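収納・家具展示施設「ワソラ」見学報告

掲載日:2023年11月18日

本会では、住まいの収納と小規模な共用空間の整備に関する調査の一環として、家具・収納用品の展示施設「ワソラ(Wasora)」を見学いたしました。以下に概要を報告いたします。

1 見学の目的

本会が管理する談話室および給湯室は、3月に改修を予定しております。改修後は現在の造り付け戸棚を撤去し、卓上に置く小型の棚とかごによって日用品を整理する計画です。今回の見学では、候補となる製品の寸法と使い勝手を実地に確かめ、選定の基準を定めることを主な目的といたしました。

2 施設の概要

ワソラは家具製造会社イドゥス(Idus)が運営する常設展示施設で、延床面積は1026平方メートルです。館内は4区画に分かれ、入口側から順に、玄関まわり、台所、居間、作業室の収納が展示されています。見学は予約制で、一度に最大80名まで受け入れているとのことでした。受付で館内図と採寸用の巻尺が貸し出され、来場者は展示品に自由に触れることができます。

順路は一方向に定められていますが、区画の間には短い連絡通路があり、前の展示に戻って比較することも可能です。通路幅は十分に確保されており、車いすでの見学にも支障はないものと見受けられました。

3 玄関および台所の区画

玄関の区画では、傘立てと靴棚を一体とした製品が中心でした。奥行きの浅いものが多く、本会の廊下にも設置できる寸法ですが、濡れた傘の水受けが取り外しにくい点に課題を感じました。

台所の区画では、食器の重ね方と棚板の高さの関係について、係の方から説明を受けました。棚板の間隔を広く取りすぎると食器を高く積むことになり、下段の皿が取り出しにくくなります。本会の給湯室はまさにこの状態にあり、棚板を一枚追加するだけでも改善が見込まれます。引き出しの内部を仕切る部材については、洗浄のしやすさを優先し、継ぎ目の少ないものを選ぶよう助言をいただきました。

オスタプチュク(Ostapchuk)の調味料棚も展示されていました。回転台を用いた製品で、奥の瓶まで手が届きやすい反面、設置には正方形に近い空間が必要となります。給湯室の細長い台には適さないため、今回は候補から外しました。

4 居間の区画

本会の計画に最も関係が深かったのは、居間の区画における卓上収納の展示です。談話室では現在、菓子や果物、文具、回覧物が同じ机の上に置かれており、来客のたびに片付けを要しています。卓上に小型の棚を一つ据え、その手前に浅いかごを置く方法は、背の高い物と日常的に手に取る物とを分けるうえで有効と考えられます。

棚については、側面と背面が黒い金網で、棚板に木を用いた形式が参考になりました。背後の壁が透けて見えるため、白い壁の部屋に置いても圧迫感が少なく、談話室の内装にも合わせやすい形式です。

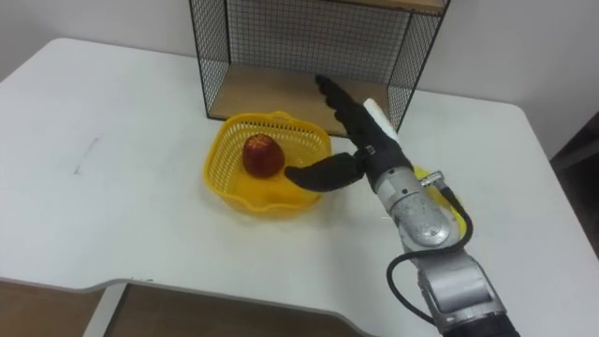 かごについては、浅型と深型のいずれを採用するかが検討事項となりました。深型は収容量に優れますが、果物を入れた場合に下の傷みに気付きにくいという難点があります。浅型で、かつ側面に細かい穴のあるものであれば、通気が得られ、中身も一目で確認できます。色については、黄色のような明るいものを用いると白い天板の上で見分けやすく、置き場所の目印としても役立ちます。

天板の形状についても知見を得ました。角に丸みのある机は、人の往来が多い場所で衣服や鞄が引っ掛かりにくく、談話室の入口付近に適しています。ただし、角の部分には物を置きにくく、有効な面積は外寸より小さくなります。棚を奥の中央に寄せ、手前を空ける配置が現実的です。

5 作業室の区画

作業室の区画では、工具および書類の保管用品を見学しました。「フラーキマム(Flarkimum)」と名付けられた連結式の書類箱は、側面の溝で箱同士を固定する構造で、積み重ねても横にずれません。価格は1箱500円と手頃であり、保存年限ごとに箱を分ける用途に適しています。表示札の差し込み口がやや狭く、既存の札をそのまま使用できるかは別途確認が必要です。

6 所見および今後の対応

今回の見学により、談話室には金網と木の棚板を組み合わせた卓上棚および浅型のかごを、給湯室には追加の棚板を導入する方向で検討を進めることといたしました。棚の設置にあたっては、机の奥行きを改めて測定し、手前に湯呑みと回覧物を置く余地が残ることを確認いたします。書類箱は見本を取り寄せ、表示札との適合を確かめたうえで数量を決定します。

見学に際し丁寧にご対応くださいましたワソラの皆様に、厚く御礼申し上げます。館内図の写しと採寸の記録は事務室に備え置いておりますので、閲覧をご希望の方は窓口までお申し出ください。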